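Hinweise zur Aufbewahrung von Familienpapieren im Privathaushalt

Merkblatt der Beratungsstelle für Familienarchive Stustach

Urkunden, Briefe, Ahnenpässe und handschriftliche Stammtafeln werden in den meisten Haushalten über Jahrzehnte in Schubladen, Kellern oder auf Dachböden verwahrt. Die folgenden Hinweise richten sich an Personen, die einen Nachlass übernommen haben und die darin enthaltenen Papiere ohne Fachwerkstatt sichern möchten.

Raum und Klima

Keller und Dachboden sind als Lagerort ungeeignet. Zu bevorzugen ist ein Schrank an einer Innenwand eines bewohnten Raumes, in ausreichendem Abstand zu Heizkörpern und Wasserleitungen. Starke Schwankungen von Temperatur und Luftfeuchtigkeit sind zu vermeiden. Behältnisse sind nicht unmittelbar auf den Boden zu stellen.

Riechen Papiere muffig oder zeigen sie einen pelzigen Belag, sind sie getrennt vom übrigen Bestand zu verpacken. Schimmel darf keinesfalls mit dem Haushaltsstaubsauger entfernt werden. In solchen Fällen wird um telefonische Rücksprache gebeten.

Vorbereitung des Arbeitsplatzes

Die Arbeitsfläche muss sauber, trocken und glatt sein. Speisen, Getränke und Füllfederhalter sind fernzuhalten; für Notizen ist ein weicher Bleistift zu verwenden. Die Hände sind vor Beginn zu waschen und vollständig zu trocknen. Baumwollhandschuhe werden für Papier nicht empfohlen, da sie das Tastgefühl mindern und Einrisse begünstigen. Bei Fotografien sind dagegen fusselfreie Handschuhe zu tragen.

Entfernen von Metall und Gummi

Büroklammern, Heftklammern und Gummibänder sind zu lösen. Angerostete Klammern werden nicht abgezogen: Man schiebt einen Streifen Polyesterfolie zwischen Metall und Papier und biegt die Klammer vorsichtig auf. Verklebte Reste von Gummibändern bleiben auf dem Blatt, sofern sie sich nicht von selbst lösen. Klebestreifen sind grundsätzlich nicht zu entfernen.

Trockenreinigung

Loser Staub wird mit einem breiten, weichen Pinsel von der Blattmitte nach außen abgenommen. Bleistiftnotizen auf der Rückseite von Urkunden oder Bildern sind zu erhalten; sie enthalten häufig den einzigen Hinweis auf die abgebildeten oder genannten Personen. Radiergummis sind daher nicht einzusetzen.

Glätten gefalteter Blätter

Gefaltete Briefe werden langsam geöffnet und zwischen zwei Bogen säurefreies Löschpapier gelegt. Darauf kommt ein ebenes Brett, das gleichmäßig beschwert wird. Brüchige oder gesiegelte Stücke sind von diesem Verfahren auszunehmen. Bügeleisen und Wasserdampf sind nicht zulässig.
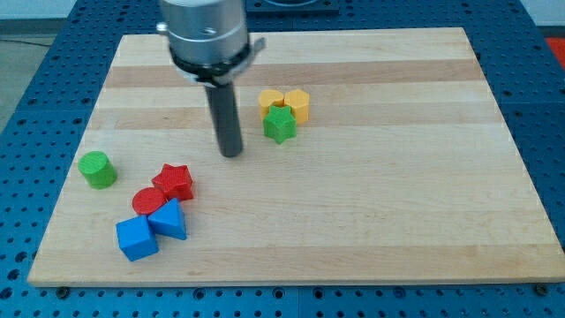
Verpackung und Beschriftung

Geeignet sind Mappen und Schachteln aus alterungsbeständigem, säurefreiem Karton. Klarsichthüllen aus PVC geben Weichmacher ab und sind auszusondern. Jede Mappe wird vor dem Befüllen mit Bleistift beschriftet. Anzugeben sind Familienname, Ort, Zeitraum und Herkunft des Stückes. Die ursprüngliche Reihenfolge der Papiere ist vor jeder Umordnung schriftlich festzuhalten.

Ein Verzeichnis ist in 2 Ausfertigungen zu führen, von denen eine außerhalb der Wohnung verwahrt wird. Das Musterverzeichnis der Beratungsstelle beruht auf dem Nachlass Curell mit 296 Einzelstücken und kann auf Anfrage bezogen werden.

Auskunft

Fachliche Anfragen beantwortet Frau Agnese Lepik. Die Sprechstunde findet mittwochs statt; um Voranmeldung wird gebeten. Originale sind ohne vorherige Absprache nicht einzusenden.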